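The Week the Left Gripper Quit: Bun Days at the Uston Workshop
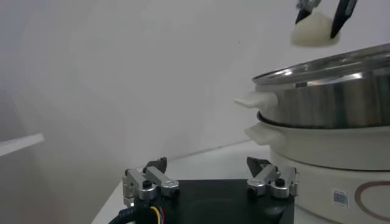
Of all the faults we have chased on the Varela pair, the one from January is my favorite, and I'm so glad I finally have it up on this page! The job was steaming buns with two arms, start to finish, and for days it ran beautifully. Then the left gripper began to quit at random. It would open wide and stay open, fingers spread just the way they are in the shot, while the other arm carried on holding its soft white bun over the glass lid as if everything was fine. Neither arm knew the other was stuck. That last part turned out to be the real problem, and I'll get to it.

The steamer setup
A steel pot over a white cooker base, with a short white handle on the side of each. I love this thing. It makes great buns and it is a terrible object for robots: shiny lid, shiny pot, and steam on a working day. Crescencio Bermúdez suspected the reflections first and spent a whole afternoon with the room lights off. The fault showed up anyway, twice before 4 p.m.

The cable
Our best suspect, and the guilty one. Look low on the left, where the thick black cable curls away from the base plate and the thin yellow, blue and red wires come out beside it. One of the thin ones had a crimp that was almost good. It passed every bench test we gave it. With the wrist turned far enough to reach the lid, it let go for an instant, and the gripper driver dropped into its fault state with the fingers open.

Finding it
Noemí Salinas wrote a script that opened and closed the gripper while the wrist turned slowly from one end to the other, and we left it going over lunch. It got to cycle 145 and quit. We reset it, ran again, and it quit at cycle 200 with the wrist at very nearly the same angle. There was cheering! (Tonantzin Tapia had said "wiggle the wires" on the first day, and she has been very gracious about it.)

The part that mattered more
A dead gripper is a nuisance. An arm that keeps working next to a dead gripper is a safety matter, and ours did just that for 700 milliseconds before anything noticed. The Sendeo controller was reading faults from each arm separately and only comparing them at the end of a move. Now a fault on either side pauses both, and the arm with food in its fingers holds still until a person clears it.

After the fix
New crimp, a proper strain relief, and a little more slack at the wrist. We ran 1037 cycles with the steamer cold and had no dropouts. Then we filled the pot, turned it on and made lunch - pork and cabbage, Aurelio Cortés's recipe, and very good.

If you run the same wrist, check that crimp with the joint turned all the way over, and pull gently on each wire while you're there. Noemí's script is short and she is happy to share it. Next gallery: dumplings, which are smaller and much more slippery!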